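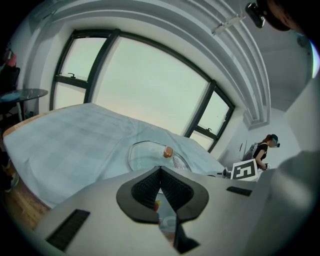 A bedroom at Bermúdez House, Tololbridge, with a clear glass bowl on the pale blue bottom sheet.

Rinent, the housing association responsible for furnished accommodation in Tololbridge, has revised the standard by which its bedrooms are prepared and maintained. The new standard took effect on 24 February 2022 and applies to all 200 furnished rooms in the association's care, beginning with those at Bermúdez House. The head of furnished housing, who drafted the text, discussed its contents with this bulletin in one of the first rooms to be set up under it.

The previous standard ran to 13 pages and had been amended many times since it was written. According to the head of furnished housing, much of it concerned kitchens and entrance halls. The bedroom was covered in a short paragraph that required a bed, a chair and curtains "of a suitable nature."

"When we asked residents where they spent their time, they told us it was the bedroom," the head of furnished housing said. "People eat there, they study there, they speak to their families there. We had written at length about the draining board and hardly anything about the place where a person wakes up."

The position of the bed received particular attention. Earlier guidance placed the headboard against the longest wall, and staff followed it even in rooms where this left the bed in the darkest corner. Under the revised text, the bed may stand alongside the window wherever the handles can still be reached and the heating is not obstructed.

"The windows are the best thing in this building," the interviewee said. "They are large, and the dark frames make the sky look closer than it is. On a gray day you still get a good deal of light across the bed. It seemed wrong to furnish the room as though the window were in the way."

Asked whether residents had complained of drafts or early light, the head of furnished housing acknowledged that both had been raised. The seals at Bermúdez House were inspected before the beds were moved, and a number were replaced. Residents who prefer a darker room may request a lined blind, or may ask for the bed to be returned to the inner wall. Such requests are dealt with by the building office and require no supporting reason.

Linen was a further point of discussion. Rinent now purchases its sheets from Halel, under an agreement that allows for an annual order of up to 1,000 sets. The association had previously used plain white sheets throughout. The choice of a pale blue, with a light check, was made after trial sets were placed in occupied rooms.

"White is what people expect from a hospital or a hotel," the interviewee said. "Several residents told us they did not feel that they could sit on it. With the blue, they sat down. I would not claim more for it than that."

The revised standard does not require sheets to be pressed. The head of furnished housing described this as the most disputed change among staff, some of whom had taken pride in a perfectly flat bed. Pressing occupied a considerable share of the time allowed for preparing a room, which remains set at 90 minutes. That time is now assigned to cleaning the window frames and checking the bed slats.

"A few wrinkles in a clean sheet do no harm," the interviewee said. "A loose slat does. I had colleagues who were unhappy with me over this, and I understand why. They were good at pressing sheets."

Light-colored wooden bed frames have been retained. The association considered metal frames on grounds of cost, and a small number were tested in another building. Residents reported that they were cold to the touch and that they rang when knocked. The wooden frames can be sanded and re-oiled by the association's own workshop, and the standard now asks that this be done whenever a room falls vacant and the finish has worn through.

Perhaps the least expected item in the new text is a shallow bowl, to be supplied with every room. The head of furnished housing explained that it had begun as an informal practice at Bermúdez House, where staff changing a bed would gather any small belongings left among the covers and set them together in a dish. Residents came to rely on it and kept using the dish themselves.

"Small things disappear in a bed," the interviewee said. "An earring, a hair clip, a wrapped candy. If they go down between the mattress and the frame, you may not see them again until you move out. A bowl is a very ordinary answer. Clear glass was preferred, as you can tell at once whether there is anything in it."

The standard states that the contents of a bowl belong to the resident and are not to be sorted, discarded or moved to another room. When a bed is stripped, the bowl may be placed on a nearby surface and must be put back before staff leave. The interviewee noted that residents use it as they please, and that this had never been a matter for inspection.

Questions remain about the smaller rooms on the upper floors, where a bed placed beside the window leaves little space for a desk. The head of furnished housing confirmed that these rooms have been left as they were for the present. Two alternatives are under consideration, a narrower desk and a folding one, and residents of those floors will be invited to try both in June.

"I would rather leave a room alone than spoil it," the interviewee said. "Some of those rooms work quite well already. The people living in them have had a long time to arrange things, and they generally know where the lamp should go."

Copies of the revised standard are available from the building office at Bermúdez House and from Rinent's main reception in Tololbridge. Residents who wish to request a blind, a replacement bowl or a change in the position of the bed should apply to the building office in writing or in person.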